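Sugden Shield

The Sugden Shield is a knockout football competition for amateur sides in and near Rovdale. I've been keeping this page going for a while now, so forgive me if it wanders a bit, and please do write in if I've got your club's history wrong (several of you already have!).

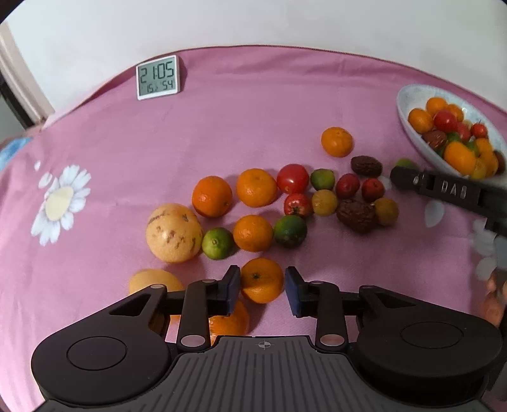 Name and origins

The Shield takes its name from the Sugden ground, the sloping pitch behind the old tannery where the first finals were played. People often assume Sugden was a person, and I did too for years, but the name belonged to the field long before anyone put goalposts on it. The older maps I've looked at call it Sugden Bottom, and you can see why the football people dropped the second half.

It began as an end-of-season friendly between the two divisions of the Rovdale Sunday League, top against second, with the losers buying the drinks. At some point a proper draw was introduced, and by the time I first went to a match there were preliminary rounds, a rule book and arguments about the rule book. The trophy itself is a wooden shield with little metal plates round the edge. It ran out of room for plates some time ago, so the later winners are on a second board that hangs underneath it on two hooks.

Format

Every club in the league is entered automatically, and sides from the neighbouring villages can apply before the season starts. The draw is done in full at the beginning, like a tennis bracket, so you know in autumn who you might meet in spring. I love this and plenty of people hate it. If you're drawn in the same quarter as the champions you can spend the whole winter dreading it.

The first round is played in November. Ties are a single match on the ground of whoever came out first, and there's no replay. If it's level after normal time you go straight to penalties, extra time having been scrapped after a semi-final that finished in near darkness with both keepers asking the referee where the ball was.

The oddest bit, and the bit I always get asked about, is the handicap goal. When a side from the second division is drawn against one from the first, it starts the match a goal up. So the scoreboard says 1-0 before anybody has kicked anything! Supporters of the smaller clubs sing about it. It used to apply in the final as well, until Weltuleck won a final with no shots on target that I can remember, and the rule was changed over the following summer so that finals now start level.

Substitutes can come back on once they've been taken off, same as in the league. Goalkeepers are the exception: once a keeper has been swapped, he's done for the day unless the replacement is injured.

Clubs

Weltuleck are the side most closely tied up with the Shield. They play in green and black, they're from the far end of the valley, and they've been relegated and promoted so often that you need the previous season's table beside you to work out whether they get the handicap goal. In the league they're fairly ordinary. In the Shield they turn into something else entirely, all long throws and elbows, and I say that with some affection as my brother-in-law played left back for them.

Rovdale Athletic have the biggest crowds and the tidiest pitch. They've won the league more than anyone, but their Shield record is patchy, and for a long stretch they fielded reserves in the early rounds and went out to teams they'd have beaten comfortably with a full side. They take it more seriously these days. Their old boys will tell you they always did.

Then there's Wesutix, who started as a works team for the packaging firm of the same name and kept the name after most of the players had stopped working there. Wesutix have never won the Shield. They've lost finals in every way a final can be lost, including an own goal from the halfway line (a back pass, a high wind, a keeper tying his laces). I was there for that one and the noise was extraordinary, a sort of groan that became a cheer about halfway through.

The final of the long shoot-out

If you only know one thing about the Shield, it's probably the final between Weltuleck and Wesutix on Sun 7 April, which went to penalties after a dreadful goalless match. I mean really dreadful. The pitch was heavy, both sides sat back, and the best chance fell to a centre half who seemed embarrassed to be that far forward.

The shoot-out made up for it. Both teams scored their first five, then it went to sudden death and the goals kept coming, with defenders who hadn't taken a penalty in their lives smacking them into the roof of the net. Weltuleck finally won it 9-8. The winning kick was taken by Yiğit Yurt, who'd come on in the 81st minute with his thigh strapped and could hardly run. He took two steps, rolled it into the corner and sat down where he was. His team-mates had to come to him.

Yurt went on to manage Weltuleck for several seasons and changed the way they played, which meant fewer long throws and a lot more passing across the back. Opinions differ on whether that was an improvement. He did bring through a good group of younger players, two of whom ended up at Rovdale Athletic, and I still hear that brought up in the car park as though it happened last week.

Attendances and money

Early rounds get whoever happens to be about, plus dogs. Finals are a different matter. The record crowd is usually given as 3000, for a final between Rovdale Athletic and Weltuleck, though I've always had my doubts. There was no turnstile on the tannery side and people simply walked in. The more careful figure, which comes from programmes sold, is some 2000, and I'd lean towards that one myself. Either way it was packed enough that the corner taker had to ask people to move back before every kick.

Entry to the earlier rounds is free. For the final there's a charge on the gate, split between the two clubs after the referee and the pitch have been paid for. There's no prize money beyond that and I hope it stays that way, although a couple of managers have told me, at length, that I'd feel differently if I had a minibus to pay for.

Ground

Finals have always been held at the Sugden ground apart from a short spell when the drains were being redone, when they moved to Rovdale Athletic's place. The slope runs from the tannery end down to the brook, and it's steep enough that winning the toss matters. Most captains choose to kick uphill first and come down it in the second half when everyone's tired. Weltuleck do the opposite, and have done for as long as I've been watching. They like to get ahead early and then defend the top goal.

There's a stand on one side with a tin roof, and on a wet day you can't hear the whistle underneath it. The other side is a grass bank. Balls kicked over the bank go in the brook, and clubs are asked to bring a spare.

Disputes and rule changes

The most common complaint is about players turning up for the Shield who haven't been seen all season. The present rule says you need to have played in a league match before the turn of the year to be eligible for the quarter-finals onwards. Wesutix were thrown out one year for breaking it with a striker who'd been registered under his middle name, and their appeal was heard and refused the evening before the tie was due to be played.

There was also a long row over whether the handicap goal should count for goal difference in the newspaper's fantasy table. It doesn't.

See also

Rovdale Sunday League
Weltuleck FC
Wesutix FC
Sugden ground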